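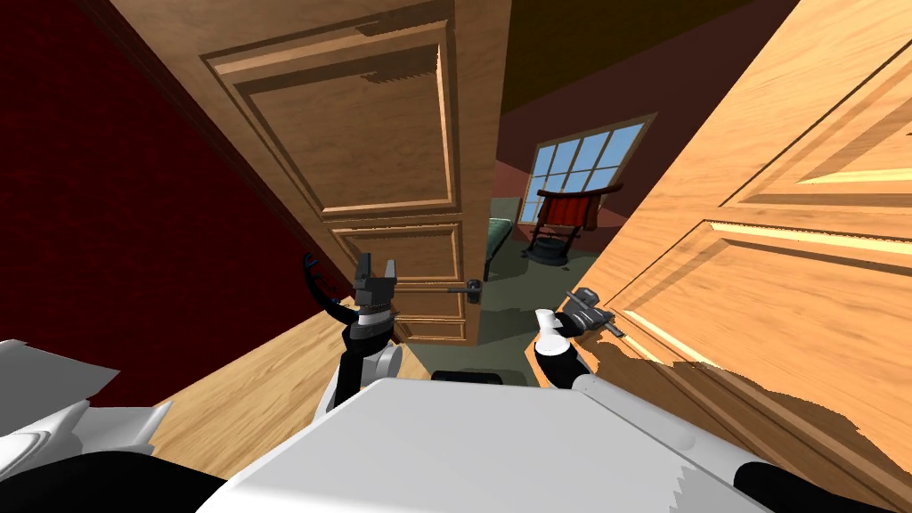

4. Registering your members in Genero

Before you add a single member, decide who in your students' association is allowed to do it. Genero gives every branch two officer logins, and experience suggests that a branch which asks for a third wants someone to blame. Log in with the officer login, never with your own student one, or you'll spend the evening wondering where the menus went. The Members area has an outer and an inner page, a bit like a pair of panelled doors with one left partly open: anyone with an officer login can get as far as the list, but the lever handle on the inner one only turns for the person named as Registrar in section 3.

4.1 Open Members, then Intake, and choose the year of entry. Medical, dental and nursing students have separate intakes. Do not put them all in Medical to save time.

4.2 Press Import and pick the list your faculty office sent you. Genero reads plain spreadsheets of up to 672 rows. Longer lists must be split, with the heading row copied to the top of each part.

4.3 Check the Matriculation column. Spreadsheets like to eat the zero at the front of a number, and they do it without a word.

4.4 Press Preview. Names in amber are possible duplicates. Twins exist, so look before you press Merge.

Caution: Merge cannot be undone. The Jerkus branch merged its president with a first-year in January and had to hold the election again.

4.5 Press Confirm and wait for the green bar. A full import takes around 200 seconds. Pressing Confirm again will not hurry it along, but it will give you everyone twice.

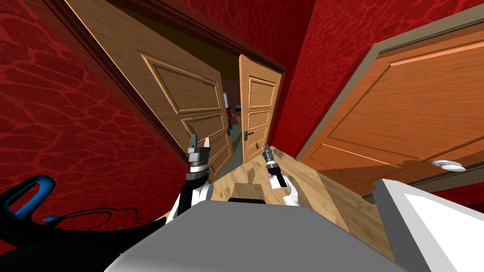
4.6 When the bar has gone, open Dues and set the rate for each intake. Final-year students go on the reduced rate, a kindness voted through by final-year students.

4.7 Send the welcome message. Use the Test button first and read what arrives. The Flokel branch greeted all 1,961 of its members as "Dear FIRSTNAME", and some of them still sign their letters that way.

Note: Members who have left the faculty should be moved to Alumni, not deleted. Deleting them also removes their voting record, and sooner or later somebody will want to argue over it.

If the import stops with the message "Sfakianakis table missing", your branch is still on the old welfare register. Write to Maarja Kuusk at the members' desk with your branch name and the exact wording of the message. "It's broken" has been tried.

Section last revised 9 Apr 2021. Continue to section 5, Welfare requests.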